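The Service Visit

Part One: Asset 65

Smits had a rule that every arm on the books got a service visit, and the rule had been written by somebody who had never imagined an arm without a floor under it. Asset 65 lived on a server in the Brallholm office, between the payroll backups and a folder called OLD OLD. It had no grease to change. It got a visit anyway.

Sanne Van Beek drew it on a Monday. The form wanted her to confirm that she was wearing safety shoes, and she was in fact wearing slippers, so she went and changed them before she ticked the box. Then she opened the cell and had a look round.

"Is it rusty?" asked Wouter Verbruggen from the next desk. He had the form up too, and was enjoying it.

"The arm's fine. The box under it is a disgrace."

"Who rusted it?"

"Someone at Grulero was paid to." They had furnished the whole room, down to the landscape on the wall, and had charged extra for weathering.

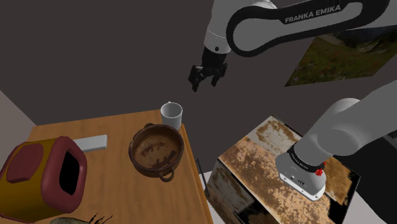 Asset 65 at the start of the visit, gripper open, mug at the back of the table.

The fault report was two lines long. Pravesh Mabaso had written that the gripper closed where things had been a moment ago, and then, lower down, that he was going to lunch.

Sanne parked the joints and read back the angles. All good. She opened and closed the fingers, and they met in the middle like a pair of well-brought-up children. She asked for the payload setting and found that the arm believed it was carrying 800 grams. It was carrying nothing, and by the log it had been carrying that nothing since May, quite steadily, with its elbow held a little high.

She set the payload to zero. The elbow came down by a hair.

"Did it sigh?" said Wouter.

"It hasn't got a channel for that."

She wrote it up under Lubrication, where there was room. Then she ran Pravesh's routine. The arm reached, hesitated, and closed on air with great conviction. So the weight had been a fault, only it hadn't been his. She put the slippers back on and opened the wrist view, which was a page further into the form than anyone at Smits had ever gone.

It took her a while to find anything worth closing a hand on. The wrist view had its own ideas about which way a room ought to go. There was a great rusty pan standing up on its edge against the wood, with a catfish painted in it, whiskers and all, and a smaller, fainter fish further down that had plainly given up. The fingers had hold of a white cylinder, and looked pleased about it.

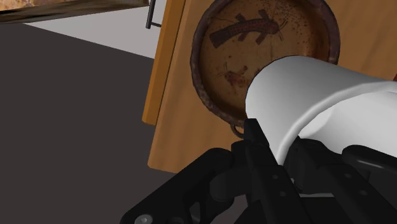 Part Two: The Catfish

"There's a fish," said Sanne.

Wouter rolled his chair over. Floor Groen came as well, with her coat on, and the three of them looked at it.

"Is it on the asset list?" said Floor.

It wasn't. Sanne checked the camera mount instead. The offset between wrist and camera had been typed in by hand, and whoever typed it had put the minus sign on the wrong number. The arm had been seeing one thing and reaching for the place beside it, and then correcting, late, all the way in. She moved the minus sign. She ran the routine again, and then again with Floor reading out the error. Two millimeters, both times. Floor took her coat off.

At four, Maureen Whiteley rang from Jirnmont to ask for the used parts.

"There aren't any," said Sanne.

"The form says you replaced something."

"I moved a minus sign."

There was a pause, with typing in it. "I've got bracket, belt, bearing, or other."

"Other."

"Other needs to go in a bag," said Maureen.

Sanne found a bag, wrote 65 on it, and put it in the Jirnmont post.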